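Treloar 60-Piece Precision Screwdriver Set: Two Years of Regular Use

I bought the Treloar set to replace a pile of mismatched drivers that lived in a kitchen drawer. I repair and resell used computers from home, mostly office desktops, plus the occasional laptop or game controller. The set has been out of its case most days for 2 years, so this is a long-term review and it covers wear as well as first impressions.

What you get

There are 60 pieces in a hard plastic case: one handle, one extension, one flexible shaft, a pair of tweezers, a magnetizer block, and the rest are bits. The bits are the small four-millimeter kind. You get the usual Phillips and flathead sizes, a full run of Torx, hex, and a handful of odd shapes for phones and consoles. I have used perhaps a third of them. The case closes with a single latch in the middle, and mine still holds.

The bit sizes are printed on the case next to each slot, and not on the bits themselves. If you drop three bits on the carpet you will be holding them up to the light to tell a PH0 from a PH00. The Zincombe set I owned before this one had the sizes etched on every bit, and I miss that.

Handle and grip

The handle is aluminum with a knurled section near the bottom and a cap that spins freely on top. The spin is smooth and has stayed smooth. It is a thin handle, good for small laptop screws and less good for anything that has been tightened hard. For the large case screws on a desktop I go back to a full-size screwdriver. The Treloar will do it, but it takes more wrist than I like by the fourth or fifth machine.

The extension adds enough reach to get past a drive cage. It fits snugly and doesn't wobble. The flexible shaft is a different story. It twists before it turns, and any screw with real resistance will beat it. I used it twice and it has stayed in the case.

Inside a desktop

Most of my work is cleaning, swapping drives and adding memory. The magnet in the handle holds a drive screw well enough to carry it down into the bottom of a tower, where fingers don't fit easily. Running a bit over the magnetizer block every few weeks keeps it strong. The tweezers have a fine, angled tip and are good for pulling jumpers and picking up a lost screw. They bent slightly in the first month and I straightened them with pliers.

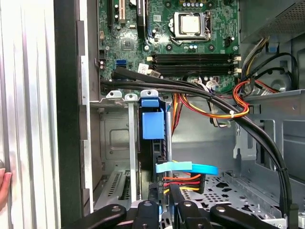
Wear

The PH1 and PH0 bits do nearly all the work and they show it. The tip of the PH1 began to round off after its first year and started slipping in shallow screws. Treloar sells replacements only in mixed packs, so I bought a plain pack of Sellance bits that fit the same handle. They have held up at least as well. The Torx bits look new.

The foam liner in the lid has come unglued at one corner. The slots for the bits have loosened a little, and if you turn the open case over you will lose several.

Should you buy it

For home repairs and light bench work, yes. It covers nearly every small screw you will meet and the handle is well made. If you mainly open desktops, a good PH2 screwdriver should come first, with this set second. People who work on phones all day will want etched bits and better tweezers.

I would buy it again at the price I paid, and I'd order the spare PH1 bits at the same time.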